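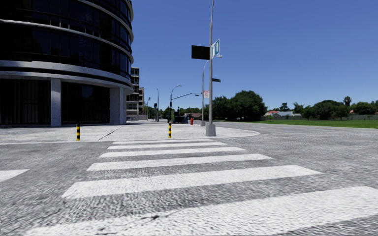
The Welley was always a paper people read from the back page forward, Nest Edwards has said, and its editors knew this well enough to put the council news next to the pet notices.

The Welley is a weekly local newspaper and news website published in Dretport and distributed there and in the neighboring town of Akurton. It covers local government, schools, courts, business and community events, and is known in the area for its reader-submitted animal stories. The paper is owned by Paulík, a small publishing company that also prints calendars and town directories.

Name

The name comes from Welley Lane, where the first office was located. The full title on early issues was The Welley Lane Advertiser and Dretport Notices. It was shortened in stages, and the word "Advertiser" was the last to be dropped. Some older residents still refer to the paper as the Notices.

History

The paper began as a free sheet of classified ads with a single page of news. It was produced by Paulík as a way of keeping its press busy between directory orders. Bohumila Skála, the first full-time editor, added court reports and a letters column in her first year and later persuaded the company to charge for copies. Circulation fell sharply at first and then recovered as shops in Akurton agreed to carry it.

Under Skála the paper changed from a folded sheet to a tabloid of 20 pages. A numbering error in this period means that two different issues carry the number 279. Both are held by the Dretport public library, which catalogs them as 279a and 279b.

The website opened as a simple list of headlines with short summaries. Full articles were added later, first only for the week's front-page stories and then for the whole paper. For several years print subscribers complained that stories appeared online a day before their copies were delivered. The paper responded by moving its print deadline instead of holding back web stories.

On March 5, 2023, the website introduced paid digital subscriptions. Obituaries, weather warnings and school closings remained free to all readers. The print edition continues, with 930 copies going to home subscribers and the remainder sold in shops.

Content

Local government makes up the largest part of the news section. The paper sends a reporter to every public meeting of the Dretport town council and publishes the votes of each member in a table. Coverage of Akurton is thinner, and complaints about this appear regularly in the letters column. A separate Akurton page was tried for one winter and then merged back into the general news.

National and foreign news is limited to a half-page digest taken from wire services. The digest was removed in a redesign and restored in February of the following year after readers asked for it back.

The feature called Paws and Claws prints short accounts of household and farm animals sent in by readers. It started as a lost-and-found column. Entries are edited for length and checked by telephone before they are published, a rule adopted after a story about a goat ran under the wrong owner's name. On the website, short videos sent in by readers are posted in the same section, and they frequently fill the Most Read list. Skála objected to the list when it was first placed at the top of the home page, and it was later moved to the bottom.

Operations

The paper has a staff of 13, including advertising and delivery workers. Reporters do their own photography. Pages are laid out in Dretport and printed at the Paulík plant outside town. Corrections run on page two of the print edition and at the foot of the article concerned on the website.

Archive

Bound volumes are kept at the newspaper's office and may be seen by appointment. The first two years are incomplete because of water damage to a storeroom. Scans of the surviving issues can be viewed on the library's reading room computers, but they cannot be searched by word.

See also

Paulík (publisher)
Dretport town council
Akurton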